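Poste 3

Le poste 3 de la cuisine centrale de Podmont fut automatisé en janvier. La note de service tenait sur une page : dressage des assiettes froides, deux bras, planche unique, cadence cible de 500 assiettes par service. Chaque geste devait d'abord être validé en simulation, puis transféré sur la ligne. 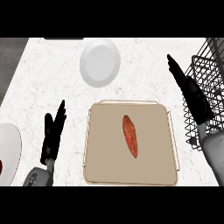 Lorna Paterson avait tenu ce poste à la main. On lui attribua le titre d'opératrice de validation, un siège réglable et deux écrans dans l'ancien vestiaire. L'intitulé du contrat changea, le coefficient non.

La procédure comportait 6 étapes. Charger la scène. Vérifier la position de la planche et de l'assiette. Lancer la séquence. Relever les écarts. Accepter ou rejeter. Justifier tout rejet en une ligne, dans un champ limité par le logiciel Borkora à une longueur que Lorna trouvait courte.

Au début elle rejeta beaucoup. Le champ de justification recevait des phrases comme « prise trop haute, la pièce va plier » ou « on ne pose pas dans ce sens, le client voit le dessous ». Moffat, l'intégrateur de Priltonis, demanda des valeurs. À quelle hauteur la prise devenait-elle trop haute ? Elle répondit que cela dépendait de la pièce. Il demanda une plage. Elle leva la main devant l'écran, pouce et index écartés, et il mesura l'intervalle avec une réglette.

La valeur fut saisie dans la table des paramètres. D'autres suivirent : angle d'approche, effort de serrage, délai avant ouverture. Le soir, Lorna continuait de préparer le repas chez elle et constatait qu'elle marquait désormais un arrêt avant de poser. L'arrêt correspondait au délai avant ouverture.

À la séquence 516, elle rejeta un geste conforme. Tous les écarts étaient dans la tolérance. Moffat descendit au vestiaire.

- Motif ?

- Il hésite.

- Il n'y a pas d'hésitation dans le modèle. Il y a une temporisation.

- Alors elle est mal placée. Il attend au-dessus de l'assiette. Moi, j'attendais au-dessus de la planche. Si la pièce glisse, elle retombe où il faut.

Moffat relut la trajectoire, déplaça la temporisation en amont et relança. La séquence passa. Dans l'historique, la modification fut enregistrée sous son identifiant à lui, le compte de Lorna n'ayant pas les droits d'écriture.

Elle le lui fit remarquer. Il ouvrit une demande d'accès auprès de Priltonis, niveau deux, motif : compétence métier. Le formulaire exigeait la durée d'expérience au poste. Lorna indiqua le nombre d'années. Le système le refusa, le poste 3 ayant été créé en janvier.

Moffat tapa zéro. Le formulaire fut accepté, et elle chargea la scène suivante.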